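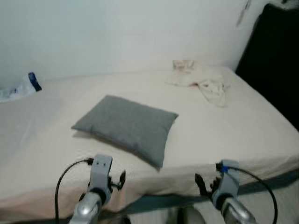 Has anyone here bought the Vondel two-arm kit for bedroom work? I look after the rooms at a small guest house and I'm trying to decide whether to keep ours past the trial period. It came with the Isent software package, and bed making is the main job I want it for. I've started it on the simplest setup I could think of: fitted sheet already on, bed pushed against the wall, one gray pillow lying flat near the middle. The pillow stands out well against the cream sheet. The crumpled cloth farther back by the wall is nearly the same color as the sheet, and that is where my doubts are. In other trials it has treated small cream items as wrinkles in the bedding and left them there. I also can't tell from the manual how far back it is meant to reach on a bed that can only be worked from one side. The kit is $900 to keep, plus $50 a month for Isent. Would you keep it, or is there a setting I've missed?

Posted by tallboyblue, 2nd January

Radomir Nedeljković
We've run the same kit since October, so I can answer some of this.

The cream on cream problem is real. Isent has a setting called "surface contrast" under the bedding profile, and it ships on low. Put it on high and run the surface calibration again with the bed bare except for the fitted sheet. It takes 21 minutes on ours and you have to leave the lights alone while it runs. After that it got much better at finding pale washcloths, but it still misses one now and then if the cloth is lying flat. A bunched one with some shadow in the folds is easier for it.

On reach, measure from the front edge of the mattress to the wall. With the standard mount ours works out to 837 mm and no farther. Past that it stops and asks for help. You can move the base closer, but then the arms come in at a steeper angle and it tends to press down on the pillow before it gets hold of it. Dumitrescu sells a raised mount that is supposed to fix this. I haven't tried it.

Check your cables too. They need enough slack for the full reach, and mine caught on the bed frame twice in the first week. I now clip them to the mount and leave a wide loop at each gripper.

As for keeping it — for pillows and clearing the bed, yes. For putting on a fitted sheet, no. It can pull a corner over but it can't lift the mattress, so you end up doing that part by hand anyway. If sheets are most of your work I would send it back while you can. Ask for the return label early, ours took a while to come through when we swapped a faulty wrist.

matchbox_h
Get the Matine instead. Way quieter.

lindenrow
I had the Matine for a while and it is quieter, but it has one arm, so it can't hold a pillow and pull the case at the same time. Depends what you need.

One thing to add to Radomir's answer. Clear any plastic bags or wrappers off the bed before you start. Clear plastic confused ours more than pale cloth did, and the contrast setting made no difference to it. I do a quick pass by hand first and then let it run. Also ask Vondel if they will extend the trial. They gave me two more weeks when I told them I hadn't finished calibrating.

Contact us | Terms of use | © Home Help Boards | Back to top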